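December
Fiction
By a staff contributor

The Winter Table

In the town of Doltdale, over the shop that used to sell fishing tackle, there was a room with a good radiator and two bad chairs, and in that room a woman spent most of one winter teaching a machine to put things away. She had been hired by a company called Plivadby, which wanted a learning system for tidying up, and which had told her on the telephone that the work was easy and a little bit like a video game. It was a little bit like a video game. Her hands went into a pair of controllers, and on the screen in front of her a black arm came down over a white table and did whatever her hands did, only somewhat more stiffly, the way a person moves in a new winter coat.

Each thing she did was saved as an example. She would pick up an object and carry it somewhere sensible, and press the green key if it had gone well or the gray key if it hadn't, and then the table would be laid out again with its odds and ends shuffled, and off she would go once more. The program that did the shuffling was called Jokeo, and she had come to think of Jokeo as a sort of nephew, the kind who empties his pockets on your kitchen table and runs out to play. It never gave her a table that made sense. There would be toys in with the houseplants, and bottles lying about on their sides, and shelves standing right there at the back with plenty of space for all of it (she did wonder, some mornings, who was supposed to live in these places).

She had recorded 965 examples by the time the snow came, and Plivadby wanted 1443, a number she had once asked about and been told was "from the planning side." She didn't mind it. She had worked in the office at the Reisinger cannery for most of her life, and she had typed up stranger numbers than that for people who cared about them less.

What she minded, or anyway what she thought about while she waited for the bus, was the matter of her own habits. The machine was going to learn from her. It would not learn how a cup ought to be picked up; it would learn how she picked up a cup, with the little pause beforehand, and the tilt she gave it because her right wrist had never been straight since she fell off her sister's porch. She had mentioned the tilt to the young supervisor, feeling rather as though she were confessing to something, and he had said cheerfully that variety was good and they had lots of people's wrists in there. Still, she tried to straighten up. She sat with both feet on the floor, as she had been taught to do for typing, and she took her time.

On a Saturday, when she wasn't strictly supposed to be in, she got the pink cup again. She had a soft spot for the pink cup. It was more of a mauve, if you were being fussy, with fine dots all over the outside, and it reminded her of a bathroom tumbler her mother had kept on the windowsill and never let anyone drink from. She brought the arm down slowly, closed the two fingers on it, and held it there a moment longer than she needed to, looking over the rest of the table and thinking about where a cup like that would want to be. 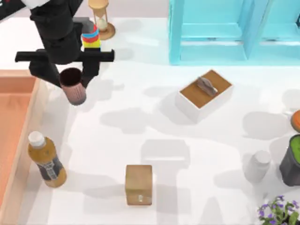
The Shelf

There was the tray, of course. The tray was what most people would choose, she supposed, being orange and hard to miss. But her mother would never have put that cup on a tray. Her mother would have put it up on a shelf beside something with a bit of age to it, and there was an hourglass at the back of the table, and the pale blue shelves not far along from it, and so she took the cup that way, past the stacking rings, going very slowly with her bad wrist and her good one both held tight.

It took her 53 seconds. The instructions liked a cup to be done in less. She set it down in one of the open cubbies, let go, drew the arm back, and sat looking at it with the radiator ticking beside her and the light going blue over the parking lot. Then she pressed the green key.

She thought about that example, on and off, for a long time afterward. She thought about it when the work was finished and the room was let to a man who repaired clocks, and she thought about it the next year when her niece told her that the tidying machines were being tried out in some of the apartments across the river. Somewhere in one of them, she imagined, an arm would come to a cup and wait, just slightly, before it reached. It would tilt the cup a little to the right. And it would go the long way around, past the tray, and put it up where the light was.

She took her coat off the hook and caught the last bus home, and on Monday there was a new table, and she began with the bottle.

Letters and submissions: write to the story desk. Copyright remains with the author. All rights reserved. Back to top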